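Fimia Household Help
Home | Kitchen | Laundry | Garden | Ask | Log in

White bowls with a coloured rim – how to stop orange food staining the inside

Posted by Josphat Lukumay in Kitchen

I have a set of glazed bowls from Surnano, white inside with a tinted rim. They are used mainly for soft orange food: stewed apricots, mashed pumpkin, carrot in oil. After several months, two of them have a faint yellow-orange ring about halfway up the interior wall. The others are clean.

Washing is by hand in hot water with ordinary dish liquid. I have tried bicarb paste on one of the affected bowls, left for an hour. The ring became lighter but is still present. The glaze has no cracks that I can find with a fingernail. I would like to know whether the colour is in the glaze or on top of it, and whether the coloured rim will tolerate anything stronger than bicarb.

Secondary matter: the table is a flat green and I would prefer not to bleach a patch of it.

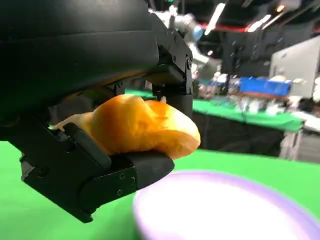 The food generally sits in the bowl for less than an hour before it is eaten, although leftovers have been put in the fridge overnight in the same bowl. I did not keep track of which bowls were used for leftovers. There is no microwave in the house, so reheating in the bowl can be excluded.

Posted by ene_potter

Carotenoids (the orange pigments in pumpkin, carrot and apricot) dissolve in fat and hardly at all in water. If there was oil in the dish, a thin oily film holds the pigment against the wall, and a quick wash leaves part of it behind. The ring will usually be at the level where the food stopped.

A sound glaze is glassy and does not absorb this to any useful degree. Run a fingertip across the ring. If it feels slightly tacky or dull compared with the wall above, it is film. Procedure:

Wipe the dry bowl with a few drops of plain cooking oil on a paper towel and leave it for ten minutes. Wash with dish liquid at the hottest temperature you can handle with gloves. Rinse, then soak in oxygen-type laundry soaker dissolved in warm water, following the strength on the pack, for 2 hours. Rinse thoroughly and dry.

Fill only to just below the rim. Some coloured rims are painted over the glaze and will fade with repeated soaking. If yours has a raised edge where the colour begins, treat it as overglaze and keep the soaker off it. Do the soaking in the sink. Peroxide-based soakers can lighten a coloured tabletop if a spill is left to dry.

If nothing has moved after 3 soaks, the glaze is probably crazed too finely to feel. Wipe a little water-based ink across it and rinse. Crazing will show as a network of lines – after that I would keep the bowl for dry food.

Posted by Nirkden

Just put them in the sun. Works on plastic tubs, mine came up nearly white in one afternoon on the verandah rail. Never tried it on china though.

Posted by m.tully

Sunlight does break the pigment down and it is harmless to a fired glaze, so the post before mine is not wrong, only slow if the film is thick. Degrease first or the surface layer shades the rest.

I disagree with the bicarb. It is a mild abrasive, and on a soft glaze a lot of rubbing will dull the surface, which then holds more colour than it did before. Cream cleanser is worse. For leftovers, move them to a glass container with a lid and wash the bowl the same evening.

Related in Kitchen
Turmeric on a laminate benchtop
Grey cutlery marks on white plates
Does vinegar harm glazed stoneware?
Storing cooked pumpkin – fridge or freezer
Cloudy film on drinking glasses

Contact | House rules | © Fimia Household Help | Back to top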